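Last updated: 11/24/21

Search this site Search Enter keywords

Reading a Trade Secrets Case From the Outside: Project Report

So my original proposal was to explain how federal prosecutors decide whether a stolen-files case counts as spying or as plain old theft. That turned out to be way too big (my instructor wrote "pick one case!!" across the top), and I picked one case. It's the Flemport one, where an engineer at a company called Sidari was charged with copying design files for a pump controller, the Tisero, shortly before going to work for a competitor named Antal. I'm leaving the engineer's name out. The case ended in a plea to a lesser count, and I don't need to be the first search result for somebody's worst year.

I had 16 weeks and the public docket, plus a library card that got me into a legal database I still only half understand. My question shrank to this: what can an ordinary person learn about a case like this just by reading what the court puts out, and in what order do they get to learn it?

What I had to learn first

A criminal complaint and an indictment are different things, and I had been using the words like they were the same. A complaint is a sworn statement, usually from an agent, that lays out enough facts for a judge to find probable cause. An indictment comes from a grand jury. In the Flemport case the complaint came first and it was sealed, so for a while the only people who could read it were the government and the court. By the time the public got to see it, the arrest had already happened.

The other thing I had to learn is that there are two neighboring laws. One covers stealing trade secrets to benefit a foreign government, and that's the one everybody calls economic espionage. The other covers stealing them for somebody's commercial benefit, with no foreign government needed. They sit right next to each other in the U.S. Code, section 1831 and section 1832, and the news stories I found mixed them up constantly. One local headline in Flemport used the word "spy." The charge was under 1832 from the first day to the last! There was never an 1831 count, and I checked every version of the charges to be sure.

How I did it

I made a spreadsheet of the docket. It had 40 entries, which I'm told is short, and I read everything that I could open. For each one I wrote down the filing date, who filed it, whether it was sealed, and one line in my own words about what it did. The one-line rule was a pain and also the best thing I did all semester, since there were plenty of entries where I got to the end and couldn't write the line, and I had to go back and read it again with the glossary open.

After that I color-coded. Green for entries that told me something new about what allegedly happened, yellow for scheduling, and gray for things I couldn't read at all. Sealed or restricted entries came to 16, and some of those are just a line saying "SEALED DOCUMENT" with a number next to it. I spent a whole evening trying to guess what they were from the entries on either side and then deleted all of my guesses, which was the right call even though I was kind of proud of a few of them.
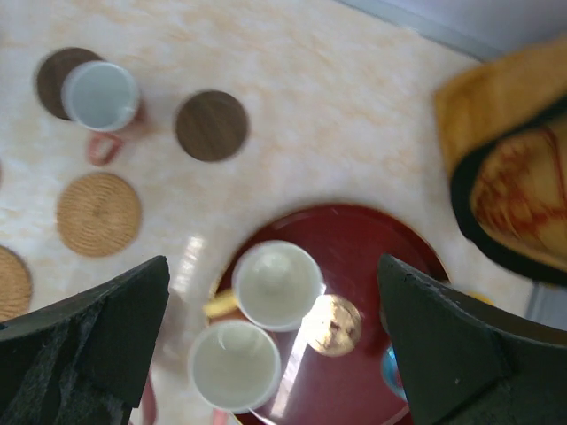 One reader of my draft asked whether I was treating the sealed entries as suspicious, and said that if I was, I should say so and defend it, or else take the tone out. There were ordinary reasons for sealing, the comment went on, and a trade secrets case would have more of them than most, seeing as the evidence is the secret.

That was fair, and it changed this section a lot. My draft had a sort of ominous feeling to it. When I went back I found a protective order that I had marked yellow and basically skipped. It said that any exhibit containing Tisero design material had to be filed under restriction, with a public version blacked out where possible. So at least part of my gray pile is there because Sidari didn't want its drawings on the internet, and the judge agreed. The statute even talks about this. Courts are supposed to take steps to keep the secret a secret while they decide whether somebody stole it. I'd never thought about how weird that is for a jury trial (there wasn't one here, but still).

What the green entries told me

Not as much as I wanted. The complaint affidavit is the only place where you get anything like a story. It says the engineer downloaded files to a personal drive in September, that the downloads were outside the normal job, and that the offer from Antal had already been accepted. Everything in it is the government's version, written before the defense had any chance to answer, and I had to keep reminding myself of that because it reads so smoothly. I caught myself writing "stole" in my notes on page two.

The defense motion is where it got interesting for me. Their argument was that a lot of what Sidari called secret was in the Tisero service manual, which repair shops could get. To be a trade secret, the owner has to have taken reasonable measures to keep the thing secret, and it has to have value from not being generally known. So if it's in the manual, is it a secret? The judge never ruled on it, since the plea came before the hearing, and I was so annoyed! I had a whole section outlined.

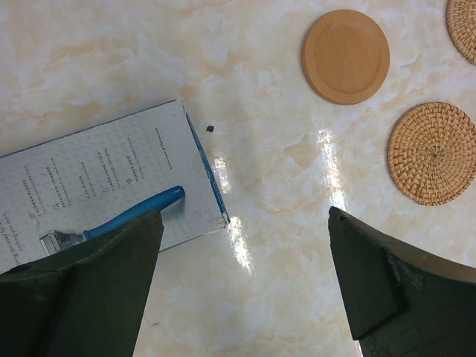
The plea agreement itself was readable except for one attachment. What surprised me was how much of it was about what the engineer gave up, like most of the right to appeal, compared with how little of it was about the facts. There's a short statement of facts at the end and it only mentions 4 files. The complaint had talked about a much bigger pile. I can't tell you what happened to the rest of them. Maybe the manual argument worked on the prosecutors, or maybe they only needed a few to support the count. The docket doesn't say and I decided not to pretend it does.

Antal was never charged. It shows up in the complaint as "Company 2," and I only know it's Antal from a civil lawsuit that Sidari filed later in state court, where everybody is named. If I did this again I'd start with the civil case. It's messier, but both sides are talking from the beginning, and lawyers in civil suits attach everything.

Problems with this project

It's one case. I can't say if Flemport is typical and my instructor has made me promise not to. I also never talked to a single lawyer on either side. I wrote to both offices and got one polite no and one nothing.

My color system broke down in the middle, too. Scheduling entries can matter a lot. A string of continuances that I'd marked yellow was probably where the plea got worked out, or at least the dates fit, and I went right past them the first time through. I ended up recoding 16 entries by hand and adding a fourth color, orange, for "looks boring, go back."

Also, the database charges by the page after a certain point, so ask your library what's covered before you click on a long exhibit. I did not ask.

The spreadsheet is attached to the class copy of this report, with the restricted entries left in as blank rows so the numbering still matches the docket.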